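Progress report to the Millen Fund
Project: Home Linen and Bedroom Support, Sorholm
Prepared by: Senyo Nyarko, project coordinator
Date: 11 July 2020

1. Purpose of this report

This is the second report under our grant. It covers the spring and the first part of the summer. The first report described how we chose the households and bought the supplies, so I will not repeat it. I write now mostly on the work inside the homes: the washing, the folding, and the keeping of bedrooms in good order for older people who live alone or with one relative.

2. Money

The grant for this period was 2,000 and we have spent 1,992. The remaining 8 is carried to the next period. The largest part was towels and bed mats from Marchetti, and after that the laundry service at Suletti. Soap and storage bags cost less than planned, and transport cost more, because one of our two drivers left and we had to pay for taxis during that time. I attach the receipts separately, in the order of payment.

3. Households

We are working with 13 households. Two of them asked for a break in the spring and have now come back. One person moved to live with her daughter, and her place was given to the next name on the list. All visits are made by the same helper as far as possible, as the families told us they do not like to explain every time where things are kept.

4. Work in the bedrooms

In the first months our helpers started with the cupboards, and this was a mistake. The bed was then full of clothes and the person could not lie down in the afternoon. We have changed the order. Now the helper begins with the bed itself. Whatever is lying on it is sorted: towels together, garments together, small cloths in their own pile. Only when the bed is clear does the helper open a cupboard or a drawer.

For summer we agreed with most of the families to put a straw mat over the quilt. The mat is cooler for sleeping and it is easy to wipe. Some people prefer to keep their quilt on the bed under it, and we respect this, even when it makes the folding more slow. Patchwork quilts are often old and dear to the owner, and we do not send them to Suletti without a clear yes.
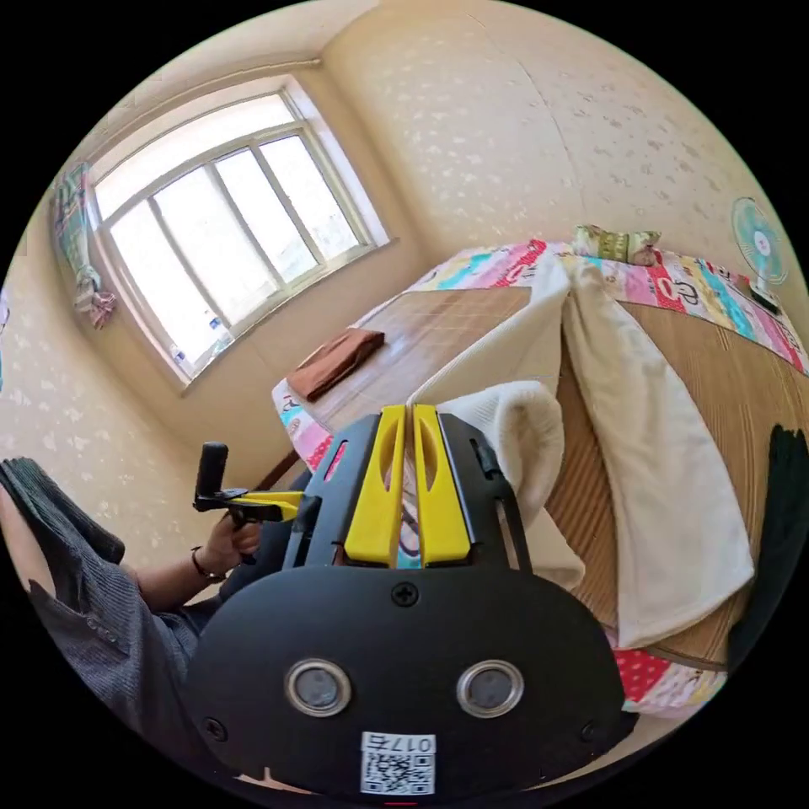

Towels are still the biggest part of the work. The large ones are difficult for one person to fold when there is no free table, so the bed is used for this also. We tried two ways of folding. The first was in thirds, which looks very nice but takes long. The second is in half and in half again, and all helpers now use this one. Mrs. Marchetti's shop was kind to exchange one set of towels that lost too much fluff in the first wash.

A fan in the bedroom was a frequent request in June. We did not plan any money for fans. Where the family already has one, the helper checks with them that it is directed as the person wants and that no towel or garment is left close to it.

5. Difficulties

The return of laundry from Suletti was late several times in May. On two occasions the bags of different homes were mixed, and one brown blanket has not been found yet. We have since sewn a small tape with a letter inside each item. This is slow work, but after the tapes were sewn there was no new mix-up – only one late delivery.

The second difficulty is space. Many of the bedrooms are small, and winter clothes stay on hooks and chairs all the year. Our helpers can fold them, but they cannot make a bigger cupboard. I would like to discuss with you if storage boxes for under the bed could be included in the next budget.

6. Plan until October

We will continue with the same 13 households. In September the straw mats will be wiped, dried in the shade and rolled for the winter, and the warm bedding will be taken out and aired. I wish to prepare also a short written guide for new helpers, two pages only, with the order of work as it is given in section 4.

The next report will be sent in October. If you prefer another form for the receipts, please tell me before that time and I will change it.

With respect,
Senyo Nyarko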